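Forum > Shop Floor > Automation and Robots
Thread: arm is taking over marker kitting, whats left for us

pm_barrios
Packing side of a school and office supply place, second shift. We do mixed marker sets. Until January it was all hands: bins in front, grab, turn so the caps point the same way, drop in tray, next. Now there's an arm on one bench doing loose pick and the plan is more benches after summer. Supervisor says no layoffs. Fine. But what do people do all night? Right now two of us stand there and fix what it drops. Anybody been thru this? What changed for you, not the brochure version.
- Aitana

tannous_g
Been thru it, different product (cosmetic pencils). First months were the worst. You're slower than before AND bored. Our rate target didn't move even tho the arm was doing half the picks and we were doing all the weird ones. Get that fixed first. If they count trays per person the same way as last year you're gonna look terrible on paper.

benchrat
^ this. Ask how they count. Get it in writing.

Urs_E
I'm on the integrator side, so salt to taste. Marker sorting is harder than people think. Round barrels roll. Caps same color as the ink, barrels white, so from one end a red and a green look like the same thing. Two-finger gripper wants to come down square across the barrel and if another one is lying alongside, no room for the finger. What does your bench top look like? Is it plain?

pm_barrios
Urs: not plain lol. The test bench is some marble pattern top they had left over from the showroom. Swirly veins all over. And one of the lights hits it hard.

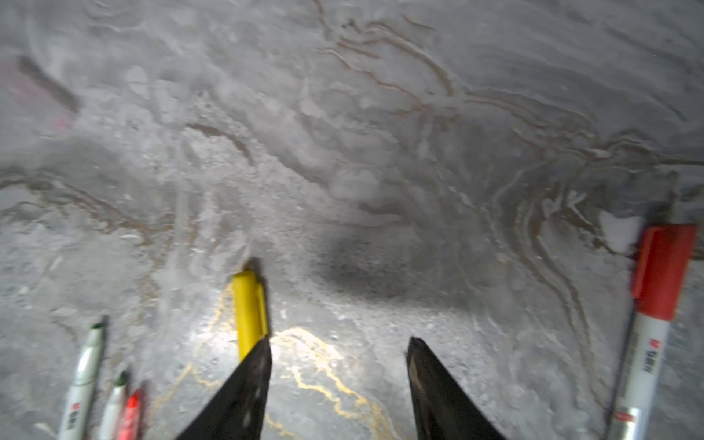 The tray side is fine, steel, no complaints. It's the pick side where we lose time. Goes down, thinks about it, comes back up, goes down again. I've stood there going come on, come ON. Then I reach over the guard line and it stops and I have to reset. My fault I know.

Urs_E
OK well, change the top. Matte, one color, not white. Cheapest fix you will ever make. Veins look like edges to a camera, bright spots wash out the caps, and shadows from the tool itself move around while it's deciding. Two people babysitting is more than a roll of matte vinyl costs per hour.

pm_barrios
I said that in week 2!! Was told the software will learn it.

Urs_E
It might. Vinyl is still quicker.

govora_nights
Gonna disagree with the mood here. I LIKE ours. We have one at Govora, end of line, carton stuff plus some loose items. My wrists were shot after 5 years of hand kitting. Couldn't open a jar. Since the arm took the straight picks I do changeovers and faults and my hands work again. Nobody wants to say it because it sounds pro management but that job was eating people

tannous_g
Not arguing the wrists. Mine too. But did they pay you for changeovers? That's a different job. At ours it was "other duties".

govora_nights
One grade up after a lot of asking. Not everybody got it. There were 5 of us on the line and 2 went to changeover, rest moved to receiving. One quit over it, receiving is cold and it's lifting all night

tannous_g
So 2 out of 5 got the good end. That's kind of my point.

govora_nights
Yeah. fair. Still rather have it than not

benchrat
The talking. That's what went at our place. With hand kitting you sit across from somebody for 8 hrs and talk. Now everyone's at their own cell with ear plugs. My buddy of many years, we say hi at the clock and that's it. No one puts that in the ROI

pm_barrios
Ok that one got me. We're still across from each other for now. Would hate to lose that.

chuang.ps
Line lead here, so somewhere between you and them. Pui-shan. Things I'd do if I was on your bench:

Keep a paper log of stops. Time, what was on the bench, what you did. Ours had a counter that only logged faults, not the times somebody nudged a part so it WOULDN'T fault. The nudges were most of the work. First shift we tracked it we wrote down 287 nudges. The counter said 5 faults. Manager went quiet for a bit then we got the feeder rebuilt.

Also ask for the teach pendant training, everyone, not only maintenance. At my place only one guy could do it and when he was on vacation we sat.

pm_barrios
287 in one shift?? I believe it tho. We do it without thinking. Roll a marker away from its neighbor, flip one round, take a stray off the bench. Starting the log tonight.

Urs_E
Pui-shan's log is worth more than anything we get off the controller. Please do send it to whoever put the cell in. If they're any good they'll want it. One question, does it sort by cap or by reading the print on the barrel?

pm_barrios
Cap color I think. Nobody told us. Yellow seems to go ok, whole thing is yellow. The white barrel ones depend which way they land, that's my impression anyway, no numbers yet.

Urs_E
Put that in the log too then. Color and which way it was lying.

merrick_a
Aroha from Proltgate, steward. Couple things from our side.

"No layoffs" is not a plan. Ask what happens when someone leaves, do they fill it. Ours didn't. Headcount went down with zero layoffs and everybody was surprised except us.

Second, the babysitting role needs a name and a pay rate before the next benches go in. After is too late. We waited and spent a year arguing over it.

Third, reaching over the guard line. Please don't. I know you know. But if people are doing it every few minutes then the cell is laid out wrong and that's THEIR problem, report it as a near miss every single time.

benchrat
near miss every time and you'll be the most popular person in the building

merrick_a
Popular isn't the goal. Fingers is the goal.

pm_barrios
Ok reporting it. And asking about backfill, hadn't thought of that at all. We had 2 go since winter and neither spot got posted, so. Hm.

tannous_g
There it is.

govora_nights
could be a slow season tho, don't assume

tannous_g
Could be. Ask.

pm_barrios
Update, different shift. Got the meeting. Rate target is frozen on the arm bench till they work out how to count it. Backfill: "under review". Pendant training yes for both of us, which I didn't expect. New bench top is "on the list". My log is at 4 pages and my handwriting is awful.

Urs_E
Buy the vinyl yourself and send them the receipt.

merrick_a
Do NOT buy it yourself. And get "under review" with a date on it.

pm_barrios
Not buying it lol. Will chase the date. Back on at 6, will post the log totals when I've added them up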